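[facilities-notices] Table coverings, tape layouts and the small scale: standing guidance

From: Gwenllian Parry
To: facilities-notices list
Subject: Re: Table coverings, tape layouts and the small scale
Sent: 4:10 p.m.

Dear colleagues,

Thank you to all who responded to the February notice on shared work tables. Several of the questions concerned the same matters, and I am answering them to the full list so that every group at the Rukville building works from the same text. The message from Yareli Galindo is quoted first, as it was the most complete.

On February's notice, Yareli Galindo wrote:

> Dear Gwenllian,
>
> Our group has read the notice and has no objection to it in general. We do need a ruling on four points before we sign.
>
> First, the notice says that tables are to be returned "clear and uncovered." We cover ours with paper and lay out a grid on it in blue painter's tape. Laying a grid takes most of a morning. If the covering has to come up each evening, we lose that morning every day we have the room.
>
> Second, the notice doesn't say which tape is allowed. We have used painter's tape from the start and would like that put in writing, as another group was told in the hallway that all tape is prohibited.
>
> Third, who is responsible for the small kitchen scale? It is listed on the Comix inventory sheet under Room 219 and on ours under Room 433. We are happy to keep it, but we don't want to be billed for it twice.
>
> Fourth, may a covering be patched, or must the whole sheet be replaced when one part of it is worn? The notice can be read either way.
>
> With regards,
> Yareli Galindo

The replies follow in the order in which the points were raised.

1. Coverings left in place

The phrase "clear and uncovered" was carried over from the older policy for meeting rooms and should not have been applied to work tables. It is withdrawn. A group holding a table for more than one day may leave its covering and its tape layout down for the whole of the booking. Paper must lie flat and must not hang over a walkway. Loose items should be put away in the evening unless a sign on the table says otherwise.

The table below is covered and gridded in a manner that meets the revised rule.

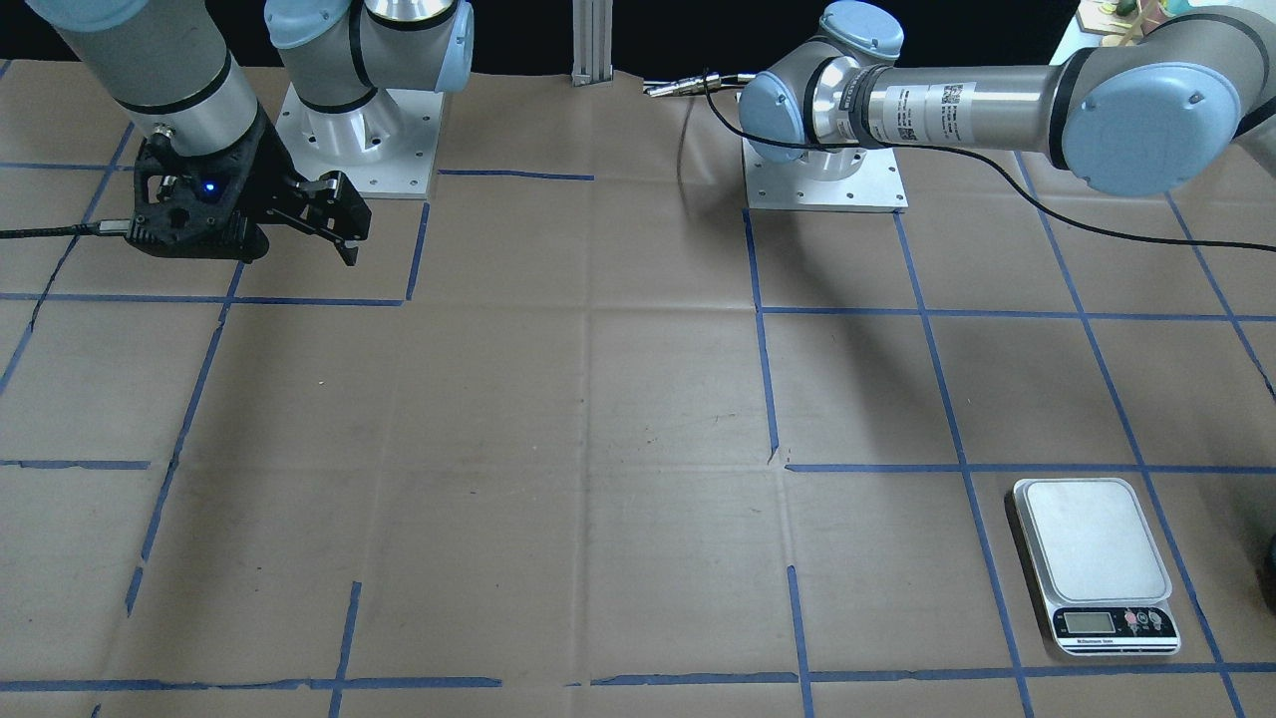 Work table with kraft paper, blue tape grid and small digital scale.

Groups are reminded that the covering belongs to the booking and leaves with it. When the booking ends, the outgoing group takes up the paper and the tape together. Incoming groups have no obligation to accept a layout left by someone else, although two groups may agree between themselves to hand one over. Where they do so, please send a short note to this list giving the room and the table. The Fahmy group and the Kerker group have already done this for the spring and the arrangement has given no trouble.

2. Tape

Blue painter's tape is approved for use on paper coverings in all rooms. It may also be used directly on a tabletop for up to one week. Packing tape, duct tape and double-sided tape are not approved on any tabletop, whether or not there is paper under them. The statement made in the hallway was mistaken, and I have spoken with the person concerned.

No standard cell size is prescribed. Some groups have asked for one, and we considered it, but the work done on these tables is too varied for a single measurement to serve. Open areas within a grid are likewise a matter for the group. We ask only that a layout be finished before the table is put to use, and that strips which have lifted be pressed down or replaced. A torn or slightly crooked strip is not a fault for the purposes of the end-of-booking check, and no group will be asked to lay a line again for the sake of its appearance.

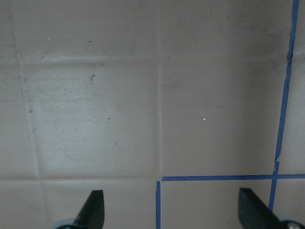

The supply cabinet currently holds painter's tape in one width only. Groups that need a narrower tape should order it on their own account. Requests for cabinet stock go through the usual form and are filled twice a month -- please do not take the last roll without filling out the form, as the reorder is triggered by the form and by nothing else.

3. The small scale

The scale is assigned to Room 433 with immediate effect, and the Room 219 entry will be struck from the Comix sheet. Yareli Galindo's group will be charged once. The model in question is rated to 3,000 grams, and heavier items should be taken to the floor scale in receiving.

A scale left out on a covered table should stand on a level part of the paper, clear of folds and tape. Please wipe the platform with a dry cloth after use. Replacement batteries are kept with the tape.

4. Patching

Patching is permitted. A worn section may be cut out and a new piece set in, provided that the edges are taped down along their full length and nothing can catch on them. When a sheet has been patched in 4 places it is to be replaced.

Creases do not count as wear. Paper which has been stored folded will show its fold lines for as long as it is in use, and sheets have been discarded on this ground that were perfectly sound. Groups that prefer a smooth surface may draw from the roll in the supply room. The folded sheets should be used first wherever a crease makes no difference to the work.

Tins and other small containers may stand on the covering during working hours. They should be closed when the table is left, and labeled with the name of the group if they are to remain overnight. 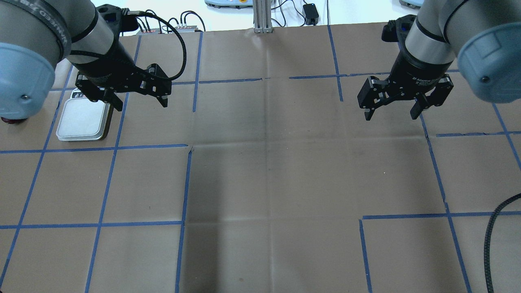

5. Effective date and signatures

The revised text takes effect on the first of next month. Groups that signed the February version do not need to sign again. Groups that have not signed should use the new form, which will be posted outside Room 219 and sent to this list as a separate message.

Questions about a particular table should be sent to me directly. Questions about the text itself may be sent to the list.

Respectfully,

Gwenllian Parry
Facilities and Shared Rooms
Rukville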